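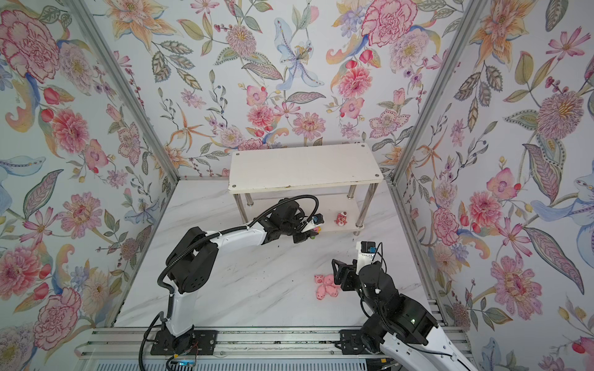
Fig. 4.1 Flowered wallpaper in pinks and pale blues, with aluminum posts at the corners.

Chapter 4
Storing heat, shifting load

Start with a hot water tank. Everyone has one, or has lived with one. Cold water in at the bottom, hot water out the top, an element somewhere in the middle that comes on when it likes. Old technology. Also a battery, and this chapter is mostly about why utilities took so long to treat it like one.

Chapter 3 dealt with generation and left a problem hanging. Supply that follows the weather doesn't line up with supper time. You can build more wires, you can build more plant, you can pay for batteries, or you can move the demand. Moving demand is the cheap one and the least glamorous. No ribbon to cut.

What you need from earlier chapters: the load duration curve (3.2), the difference between power and energy (1.1 – reread it if you're at all shaky, most of the mistakes in the problem sets come from there), and simple payback. Calculus not required until 4.5.

The Butlow trial

We'll keep coming back to one case. Butlow is a cold town at the end of a long feeder. Winter peak, early evening, everybody home at once. The utility, Reisinger, had two choices: rebuild the line or get the peak down. Güven Kılıçarslan was the planning engineer and he wanted the line. His memo is reprinted at the end of the chapter and it's a good memo. Read it before you decide he was wrong.

Sevim Işık ran the other side. Her proposal was to put switches on 400 household water tanks and turn them off during the peak, then bring them back overnight in groups. Timers had been tried in Studov some years before and had gone badly, because every tank came back on at the same minute and made a second peak, bigger than the first. This is called rebound or payback, and section 4.3 is all about it. Işık's answer was to stagger the return in 6 groups. Simple enough. The hard part was deciding who went last.

The first full test ran on 7th January, a Saturday, which was a mistake in itself. Weekend load has a different shape – flatter, later, more laundry. The numbers looked wonderful and meant very little. The weekday tests in February were less pretty and much more useful. Both sets are in Table 4.2, and problem 4 asks you to work out what the Saturday figures were hiding.

A note on comfort. Engineers like to say the customer won't notice. Some do. A big family with teenagers and a small tank will notice by the second shower. The trial let people opt out by phone, and the pattern of who phoned turned out to matter more for the design then the size of the tanks did. See 4.4.

Units

Tank storage in kilowatt hours. Feeder load in kilowatts. Don't mix them. A tank that is switched off has not saved any energy to speak of, it has put off using it; standing losses drop a little while the water is cooler, and that's the whole saving. Students write "energy saved" on the exam every year and lose the mark every year.

Temperatures are in Celsius. Where the old Lustness controller manuals gave Fahrenheit we've converted and rounded.

What's in the chapter

4.1 Heat storage in water, brick and buildings
4.2 Reading a daily load curve
4.3 Rebound, and how to stagger it
4.4 Who opts out, and when
4.5 Optimal switching (harder, can be skipped on a first read)
4.6 Paying people for flexiblity

Before you start

Find a power bill, yours or a neighbour's. Look for a demand charge or a time-of-use rate. Write down the peak hours if there are any. If it's one flat price all day, write that down too, then jot a few lines on what reason that household has to shift anything at all. Keep the page. You'll want it for 4.6.

4.1 Heat storage in water, brick and buildings

Water first. It holds a lot of heat for its weight, it's cheap, and the tank is already in the basement.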